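Shared Workshop in Brulgate Opens Its Desktop Robot Arm Project to the Public

BRULGATE, 30th June - The Pilby workshop, a shared space for home builders and hobby engineers, is releasing the full plans for a small robot arm its members have been building over the past year. The parts list, printed part files, wiring diagram, control software and simulator setup can all be downloaded free of charge and used by anyone who wants to build the arm at home or in a workshop of their own.

The arm is called Vedau. It is meant for a workbench and can be put together with hand tools, a 3D printer and a soldering iron. It carries a two-finger gripper on a simple wrist, and the parts for a complete build cost $454 at current prices, not counting the computer that runs it. The printed parts take 34 hours on an ordinary home printer.

Vedau began as a replacement for an older arm that had been donated to the workshop and could no longer be repaired. The first version used belts in every joint. They stretched and had to be adjusted too often, so the shoulder and elbow were redrawn with geared motors. The belt remains only in the wrist, where the load is light. Drawings for the first version are included in the download for anyone who wants to see what was changed.

"The old arm taught us what we didn't want to maintain," said Pascal Wendt, who leads the project at Pilby. "We wanted something a person could take apart on a kitchen table, fix and put back together the same evening. If a finger breaks, you print another one."

Much of the work on the gripper is done in simulation before it is tried on the bench. The simulator setup has a tabletop and a model of the gripper, and builders can add objects of their own. Finger shape, opening width and approach angle can all be changed in a settings file. The project log now holds 1578 simulated runs, along with the settings used for each one.

The view looking past the gripper's palm is the one members use most when they work on approach angles. With the fingers open, it shows how a long, flat piece lines up between them and which finger it lies closer to.
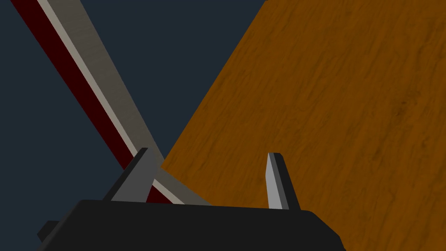
Does a builder need the real arm to start using the software?

The simulator runs without any hardware attached, on a normal laptop. A builder can install it, change the settings and write motion programs first, then order parts later or not at all. The same program files are used for the simulated arm and the real one, although speeds should be set low for the first runs on a bench.

The motor control board was designed with help from Enriquez, a small electronics shop in Brulgate that also let members use its test equipment. The board drives all of the arm's motors and has a separate connector for a stop button. Builders can solder the board themselves from the published drawings or buy it assembled from the shop. Pilby receives no share of those sales.

The control software is written in Python, with a short section in C for the board. The instructions cover Linux and Windows. A Mac version works on the machines at the workshop but has not been tested beyond that, and reports from Mac users are welcome.

Some parts of the project are unfinished. The gripper has no force sensing, so the closing distance has to be set by hand for each kind of object. The wrist belt needs checking after long sessions. A cable guide for the elbow is being redrawn, and the new file will be added in July. Until then, the instructions show how to secure the cables with ties.

"It is a working arm and it is also a work in progress," Wendt said. "People who build one should expect to make changes, and we would like to see them - even the ones that don't pan out."

Pilby will hold open build evenings through July for people who want help with assembly or software. Visitors may bring their own parts or watch a build already under way. There is no charge, but places at the benches are limited and should be reserved at the front desk. Children are welcome with an adult.

About Pilby

Pilby is a member-run shared workshop in Brulgate with benches for woodworking, electronics and 3D printing. Membership is open to adults of all skill levels, and day passes are available.

Press contact: Pascal Wendt, Vedau project, Pilby workshop, Brulgate. Interviews and visits to see the arm can be arranged on request.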